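Notebook, October, bench 2

String tension rig, continued from the previous entry.

14:10. Re-zeroed the load cell with the clamp off. Drift since the last session is within one count, so I left the calibration constant at 3,262 and did not redo the dead weights. Haf Hughes wants the constant written on the lid of the box as well as in here. Done, in pencil.

Sample A is the Javdale multifilament, sample B is the Moschos. Both cut to the same length from fresh reels, both pre-stretched by hand and left hanging overnight on the hooks by the window. Mulugeta Habte pointed out that the window hooks get sun until noon. Fair point. Moved the hooks to the inside wall for the next batch, but A and B stay in the record as they are.

Procedure as before: pull to the set load, lock the crank, log for 60 minutes, unload, rest, repeat. Logger interval is unchanged. First pull on A slipped in the lower clamp at the start and was thrown out. Wrapped the tail once more around the post and it held.

Results so far. A loses most of its tension in the first few minutes and then flattens. B starts slower but is still creeping at the end of the hour, which means the hour is too short for B. I would like to run it overnight, but the logger buffer fills at 4,000 points and then overwrites from the top. Either lengthen the interval or get Jhosep Paucar to change the firmware so that it stops when full. He says the second is easy. Lengthening the interval for now.

Knots: the tie-off still costs more tension than anything the string does on its own. Three tie-offs by me agree well, three by Trinity Villanueva agree well, and the two sets do not agree with each other. She cinches before trimming, I trim first. We will both cinch first from here on. Earlier frame data were all my knots and can be compared only among themselves.

Frames: the Hendanon frame has a burr at one grommet on the throat side. Replaced the grommet. Do not use the older readings from that frame for mains – crosses are probably fine.

16:45. Started B again at the longer interval. Room temperature noted on the sheet taped to the rig. Fan off, door shut.

To do: order 200 m of the Moschos, same lot if Skavbridge still has it. Ask Mulugeta Degefa for the spare crank handle. Plot A and B on a log time axis before anyone argues about the slope.
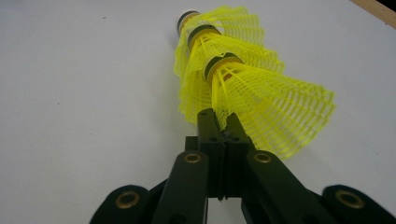
Also to do: check that the lower clamp faces are parallel. The slip on the first pull left a flat on one side of the string only, and I would like to know why before B comes off.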